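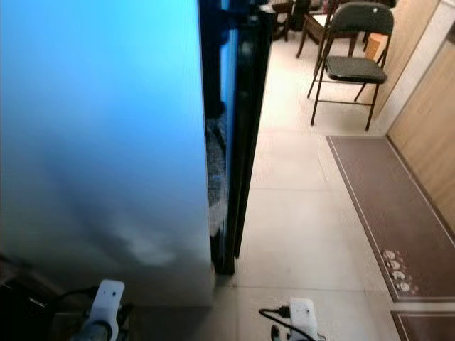 Zesus 遥操作套件，头部相机视角：左下角是夹爪，地上是白色小设备和插进去的那根黑线

Zesus 遥操作示教套件（Rekard 出品）

先说清楚，我是 Rekard 里写产品页的那个人，同时也是每天拿这套东西练手的人，所以这页写得有点啰嗦，想直接看参数的朋友往下拉，拉到"箱子里有什么"那里就行。

Zesus 是一套给移动双臂机器人用的示教工具。你戴上头显，手里握两只手柄，机器人的手就跟着你的手走；你也可以把遥控放下，直接走过去掰着它的胳膊教，两种方式录出来的数据格式一样，可以混着用。我们做它的起因很简单，之前我们自己用的那套只能在实验台上用，一离开桌子就抓瞎，可是大家家里要机器人干的活，一大半都在地上、墙角、柜子边上！

上面那张图就是头部相机的视角，也是你戴上头显之后看到的东西。浅灰色大瓷砖，一大块立着的面板占了左半边，夹爪从左下角伸出来，地上有个白色的小设备，黑色的线插在里面。练的是地面线缆这一类任务，我个人最喜欢，也最容易把人练哭。线这个东西软，你捏哪儿它都不按你想的走，夹爪旁边再有一圈线绕着，手一抖就挂上了。我第一次练的时候整整一个下午都在跟一根线较劲（同事在旁边吃橘子，一点忙都不帮）。

顺便讲讲为什么要用真实的房间。你看右边有折叠椅，有木柜，地上还有棕色的垫子，上面印着几个小圆脸，挺可爱的。这些东西跟任务没关系，可是对录数据来说特别要紧。只在干干净净的白台面上录，模型学出来就认白台面，换个地方就傻眼。反光也是一样，瓷砖有点亮，面板上有一片雾蒙蒙的光，旁边的黑边里还映着皱巴巴的一团，这种画面人看了都要愣一下。我们建议大家别躲着它，录进去。

两种示教方式怎么选

我被问得最多的就是这个，所以多写几句。

遥控（我们叫"远教"）：适合要走动的、要弯腰的、两只手要配合的活。好处是你看到的就是机器人看到的，它看不见的地方你也看不见，这样录出来的动作不会"作弊"。坏处是要练，别指望戴上头显第一分钟就能插拔插头。我带过的新手，前几次基本都是在空气里抓来抓去，很正常，别灰心。

手把手（我们叫"近教"）：按住小臂上的示教键，关节就变松，你推着它走。适合轨迹比较讲究的动作，比如贴着一个面慢慢滑过去，或者把线从窄缝里顺出来。手感这东西隔着手柄总归差一层，直接掰就直观多了。要注意的是你自己的手和胳膊会进到相机里，所以近教录完之后，软件会问你要不要把带人手的画面标出来，我建议选"要"。

我自己的习惯是先近教几遍，让身体记住这个动作大概怎么走，然后再戴头显去录正式的。这个顺序是 Hilkka Hämäläinen 教我的，她在我们这边管示教培训，耐心好得不得了，一根线能陪你插一个上午。她还有一条规矩，我觉得应该印在箱子上：录之前先把手柄放下，绕着现场走一圈，看看线从哪来、到哪去，再开始。我有好几次偷懒没走，结果都是半路发现线的另一头压在什么东西底下。

箱子里有什么

头显一台，带可拆洗的脸垫
手柄一对，左右不能互换，左手的有一道凹痕，摸得出来
头部相机模块一个，附固定座和两种长度的连接线
小臂示教键一对，卡扣式，不用打孔
脚踏开关一个（开始/结束录制）
Agudelo 录制软件授权一份，一套硬件对应一份
纸质快速上手卡一张，中英双语

不含机器人本体，不含夹爪。这个我得加重说一遍，因为每个月都有朋友来问。

主要参数

画面到头显的延迟：100 毫秒以内（有线连接）
手柄位置刷新：每秒 200 次
单次连续录制上限：600 秒，到点自动存盘，然后可以接着录下一段
头部相机模块重量：249 克
供电：随箱电源，头显可单独充电
连接：有线或无线，正式录数据请用有线

延迟那一条多说一句。无线也能用，我在家里试着玩的时候就用无线，不过只要旁边路由器一忙，手就会"飘"，你以为夹住了，其实还差一点点。练习无所谓，录数据就别省那根线了。

Agudelo 录制软件

软件我觉得是整套里最省心的部分。打开之后左边是画面，右边是时间轴，踩一下脚踏开始，再踩一下结束，手完全不用离开手柄。每一段录完会弹出三个选项：留下、重来、留下但是标记。最后那个我用得最多。有时候中间碰了一下东西，又自己救回来了，这种片段千万别删！模型很需要看到"歪了以后怎么办"，光看一路顺利的没什么用。

任务说明可以用中文写，也可以用语音。我个人建议写得具体一点，"整理线"就太笼统了，"捏住白色设备旁边的黑色线，往左拿开"这样的就好得多。以后你要按条件挑数据的时候会感谢自己的。

还有一个小功能，很多人没发现：长按时间轴可以把某一小截单独切出来重录，前后自动对齐。它藏得有点深，我们在改了。

地面任务的几点手感心得

这段不算正式说明，就是我自己摸出来的。

夹爪别从正上方直直往下戳。压低一点，斜着靠近，头部相机才看得见指尖和线的关系，不然全被手挡住了。

旁边有立着的大面板或者亮面的东西时，速度调到"慢"。头显里看反光的面，距离特别容易判断错，我就在这上面吃过亏，总觉得还有一拃，结果已经贴上了。

先管线，再管插头。线绕在手臂旁边的时候，把它拨开再去够目标，多花几秒，比后面缠住了强。

凡是要碰插头的练习，请用断了电的线和设备。这条没有商量。

累了就停。戴着头显低头看地面，脖子很酸，我一般录几段就摘下来喝口水，硬撑着录出来的东西自己回看都嫌弃。

适配与安装

目前 Zesus 可以配我们自己的 Gusudby 双臂底盘，插上就能用。别家的机器人也行，只要关节有位置接口，并且头部有地方放相机模块，不过需要做一次映射，说明书后半本全是讲这个的。映射大概率会在手腕那个关节上卡一下，左右方向反了，把软件里"腕部镜像"勾上就好。如果勾了还不对，把日志发过来，我们帮你看。

相机模块装好以后一定要重新标定。标定板在软件里可以打印，A4 就够，贴平，不要有褶子。挪过相机、换过固定座、运输过，都要再来一遍。

常见的几个问题

一个人能用吗？能。第一次上手最好旁边有个人拿着急停，等你熟了再单独练。

戴眼镜行不行？行，我自己就戴，镜框太宽的会有点挤，可以来信要加宽脸垫，不收钱。

会晕吗？看人。走动的时候比较容易晕，原地干活好很多。刚开始的几天建议底盘别动，只练手。

录的数据归谁？归你。软件默认存在本地，不上传，想共享的话要自己手动导出。

能不能只买手柄？十月以后会有单独的配件包，现在还不行，抱歉抱歉。

购买与试用

价格按台数和有没有底盘来报，直接在页面下方留个言，写清楚你的机器人型号和想教的活（越具体越好，"教它收拾电视柜后面的线"这种我们最爱看），我们会回一份报价，也会告诉你哪种示教方式更合适。想先试试的，可以约到我们这边来上一次手，Hilkka 会带着你从头走一遍，衣服穿舒服点，别穿裙子，要蹲的。

已经买了旧版手柄的朋友，升级到 Zesus 可以抵一部分钱，把机身底部的编号拍下来一起发给我就行。

本页更新于2018年4月21日，这次补了脚踏开关的说明，改了无线那一段。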